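Zatero Court Low

Reading time: 3 min

The Zatero Court Low is a basketball shoe produced by the footwear company Zatero and first sold in November. It is the second model in the company's Court series and the first to be offered in a low-cut version. The shoe is best known for its regional colorways, which are released in small numbers through selected stores before any general sale.

Background

Zatero entered the basketball market with the Court Mid, a padded, high-collared shoe intended for indoor play. The Mid sold steadily among school and club teams but drew complaints about its weight and its stiff heel. Work on a lighter model began the following season at the company's design office in Heltilow. The first samples kept the outsole of the Mid and replaced the leather upper with a woven one. Later samples used a new outsole with a wider forefoot, and this version was approved for production.

The name Court Low was adopted shortly before release. Earlier paperwork refers to the shoe as the Court 2, and the number still appears inside the tongue of pairs from the first production run.

Design

The upper is made of a single woven layer with a fused overlay at the toe and along the outer side. Six pairs of eyelets are used, the top pair being set back toward the ankle so that the laces hold the heel in place. The midsole is foam, with a firmer section under the arch. The outsole carries a herringbone pattern and is supplied in a solid rubber for indoor courts or a harder compound for outdoor use. The two types can be told apart by the color of the small logo beneath the heel.

A men's pair in a medium size is 41 grams lighter than the same size in the Court Mid. The difference comes mainly from the collar and the removal of the inner sleeve.

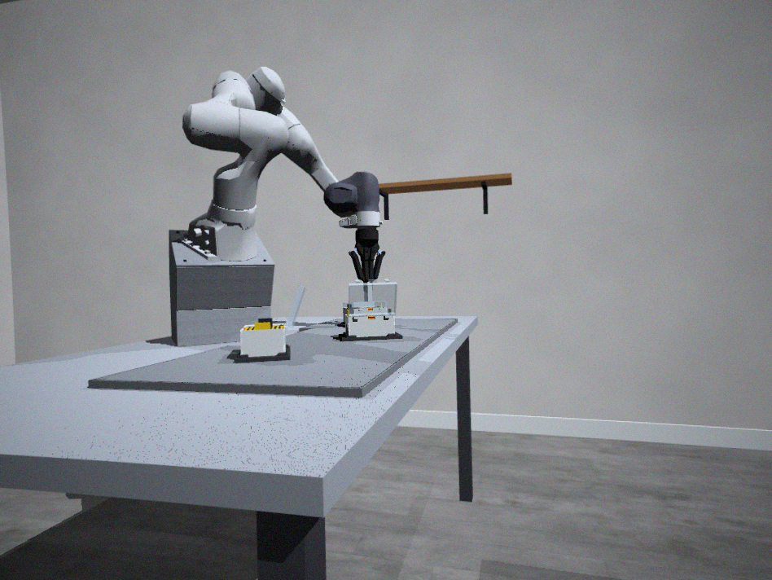

Sizing follows the same chart as the Mid, although retailers have generally advised wide-footed buyers to choose a half size larger. A children's version shares the upper but has a simpler midsole without the firm arch section.

Releases

The launch colorways were white with gray trim and black with a gum outsole. Both were sold without purchase limits and remained in the catalog through the following year.

The first regional edition, known as the Makowska, was named after the neighborhood gymnasium where Zatero holds its annual summer tournament. It has a dark green upper, cream laces and a printed insole showing the floor plan of the gymnasium. Production was set at 300 pairs. The edition went on sale at the Edum store on May 16, 2020, with each customer limited to two pairs, and the remaining stock was sold by online drawing. A second drawing was held after a number of winning entries went unclaimed.

The Makowska was later reissued with a white outsole in place of the original cream. Collectors distinguish the two by the outsole and by the box label, as the uppers are identical.

Reception

Reviewers praised the grip and the low weight of the shoe, and several considered it better suited to guards than to larger players. Criticism centered on the woven upper, which was reported to loosen at the toe after heavy outdoor use. Zatero extended the toe overlay on subsequent production runs.

See also

Zatero Court Mid
Makowska Summer Tournament

Shares: 2

Contact | Copyright | Back to top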